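Handout 7: Trying out grippers on soft and see-through things
Notes to go with the afternoon practical. Bring these with you, I won't be printing spares.

Where we got to

Last time we talked about grippers as if everything in the world were a nice wooden cube. I did warn you that wouldn't last! This week is about the stuff that sags, slides and hides from the camera, and how you compare two grippers on it without fooling yourself. I've fooled myself plenty of times, so a fair bit of what follows is me passing on my own mistakes.

Jagadeesh Reddy's group have the arm for the morning slot and we get it from two o'clock. Please don't move the bins when you arrive. Parisa has the pick positions saved against them, and last January somebody nudged one along a bit to make room for a laptop and we lost most of a session finding out why the picks were all going wide.

What you'll be picking

The items are medical supplies, and they're sorted by how annoying they are. Clear plastic bags go in the bin at the back, nearest the arm. Face masks are stacked in the middle one. The big bin at the front has the sealed packages, the sort with paper on one side and clear film on the other. The flattened cardboard is your put-down area, so you've got plenty of room to place things without stacking them.
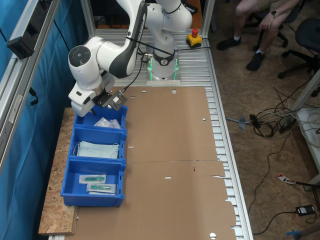
Before you press anything

Find the red stop button on its yellow box, to the right of the arm's base as you look at it from the front of the table. One person in each group stays within reach of it the whole time and does nothing else. Swap over between runs if you get bored (you will get bored). Mind the cables on the floor on that side too.

Two ways of holding on

We're comparing fingers with suction. Fingers close from either side, and they're happy as long as there's an edge or a fold to get hold of. Suction wants a flat patch that doesn't leak. So have a guess now, in pencil, at which one wins for each bin, and keep the guess. It's surprisingly useful later when you're arguing with your own results.

My own guesses, for what they're worth:

Bags — fingers, easily. A crumpled bag has folds everywhere. The trouble is the camera, which looks straight through clear plastic and reports the depth of whatever's behind it.

Masks — fingers again, but expect two or three to come up together. Ear loops catch on each other. Write down "multiple" when it happens, don't call it a success.

Sealed packages — suction. I'd go for the film side if it's lying flat, but Venkatesh Alva swears by the paper and we've never properly settled it. Be my guest.

How to score a run

Each gripper gets 29 attempts per bin. Yes, it's an awkward number, it's what fits in the session once you allow for the changeover. Score each attempt as clean, multiple, dropped or missed, and put the item back in the bin yourself with the arm stopped. Drop it in, don't arrange it! We all tidy without noticing, and a tidy bin flatters whichever gripper goes second.

Keep the arm speed the same for both. If you slow it down for one gripper you've tested the speed, and I'll send you back to do it again.

Change one thing at a time, and write the change down when you make it. Finger force counts as a change. So does moving a lamp.

To hand in

One page per group: your score table, your pencil guesses, and a paragraph on the failure you found most interesting. Send it to Sharada Reddy, and put your group name in the file name please.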